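MUS 616: Studio and Version
Handout 11, dub mixing

1. What a version is

The B-side of a Jamaican single was cheaper if you didn't record anything new for it. Take off the singer, keep the rhythm, print "Version" on the label, go home. Producers found that crowds liked the empty side, partly for the space it left a deejay to talk over, and a thrifty habit grew into a genre.

The engineer's tools were few. Mutes, faders, a high-pass filter, tape delay, spring reverb. Your laptop has several hundred more of these than anyone needs, so for the March exercise you get 3.

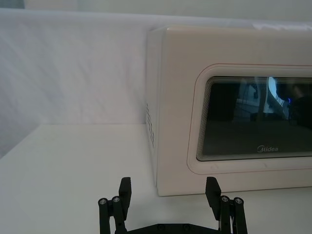 One reply on the course board objects that dub without a bass solo section is just a song with bits missing, and that the limit should be four. The limit stands. The first half of the complaint is a fair definition of dub, and I may steal it.

2. Listening before class

Play the Chege rhythm at bar 29, where the drums drop out and a single guitar chop goes into the delay. Note how long the echo is left alone. Most of you will want to bring the snare back too early. Then try the Flelau remix, which never leaves anything alone, and write a paragraph on why it tires you out. 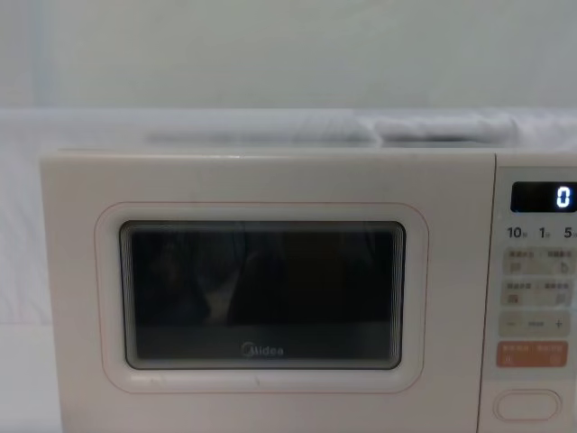
3. The exercise

Stems are in the Broltasow folder. Mix in one pass, hands on the faders, no automation drawn in afterward. Mistakes stay. Hand in the take and your mute chart, in pencil if you must.

Reading: the Cukatdale packet, chapters on tape echo and on deejay phrasing. Skip the preface.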